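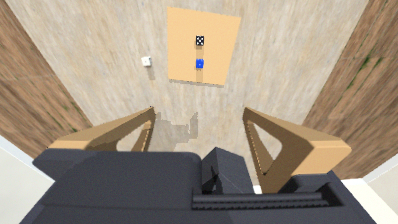 # Remote Demonstration Program: Frequently Asked Questions

The Plala Center for Applied Automation accepts demonstrations from registered operators at its own workstations and over a remote connection. Answers to the questions received most often by the program office appear on this page. Operators should also read the Nonitz User Guide, which takes precedence wherever the two differ.

## General

### What is a demonstration?

A demonstration is one complete performance of a task by a human operator who controls the arm and gripper. The system records the motion of the arm, the opening of the gripper, and the view from the wrist. The training team uses accepted demonstrations to teach the robot to perform the task without an operator.

### Do I need experience with robots?

No. Applicants must be at least 21 years of age and must complete the introductory course, which consists of 6 short lessons. Experience with video games or machine tools is welcome but is not considered during selection.

### Will I work with a real arm or a simulated one?

All operators begin in simulation. In the simulated tabletop unit, operators work from the wrist view, looking straight down past the two tan fingers to a square mat on the floor. Small objects, such as a blue cube and a black die with white dots, rest on the mat. Operators who pass this unit may apply for time on the Yakubu arm at the Center.

## Controls and Equipment

### Which controllers are supported?

Nonitz supports the Fimus handheld controller and a standard keyboard. The keyboard is accepted for practice only. Demonstrations submitted for review must be made with the handheld controller.

### May I guide the arm by hand instead?

Hand guiding is available on the Yakubu arm only, and a staff member must be present. The arm must be placed in guide mode before it is touched. Operators hold the arm at the marked grip above the wrist and do not push on the fingers. Hand-guided and remote demonstrations are stored separately, and one session may not contain both.

### The picture on my screen lags behind my hand. What should I do?

Stop moving, release the trigger, and wait for the connection light in Nonitz to return to green. If the delay continues, close the session and choose "Connection" as the reason. Sessions closed for this reason do not count against the operator.

## Recording

### How should I approach an object?

Keep the fingers open until they are on either side of the object. Line up the wrist first, lower it second, and close the gripper last. Where two objects lie near each other, leave enough room for the outer finger to come down without touching the second object.

### The wrist view shows a shadow between the fingers. Is this a fault?

No. The simulator draws the shadow of the gripper on the floor, and its edges may look blocky. No report is required.

### I made a mistake partway through. Should I start over?

A small correction, such as a second attempt at a grasp, may remain in the recording. Press "Discard" if an object leaves the work area, if the arm strikes a wall, or if you performed a task other than the one assigned.

### How many demonstrations are required for each task?

The standard assignment is 34 accepted demonstrations per task. Object positions change between recordings. Operators may not reset a layout in order to obtain an easier one.

## Review and Records

### Who reviews my work?

Each demonstration is checked by 2 reviewers. When they disagree, the program office makes the final decision. Results are posted to the operator's Nonitz account together with any written comments.

### Does the Center record my voice or image?

Remote sessions do not record audio or video of the operator. The Yakubu work area has a room camera for safety purposes, and notice is posted at the entrance.

### May I withdraw a demonstration after it has been accepted?

Requests may be submitted through the "Records" tab in Nonitz. A demonstration already used in training can be removed from future training sets, but models trained before the request will not be changed.

Last revised April 14, 2023. Questions not answered on this page may be sent to the program office through the Nonitz message form.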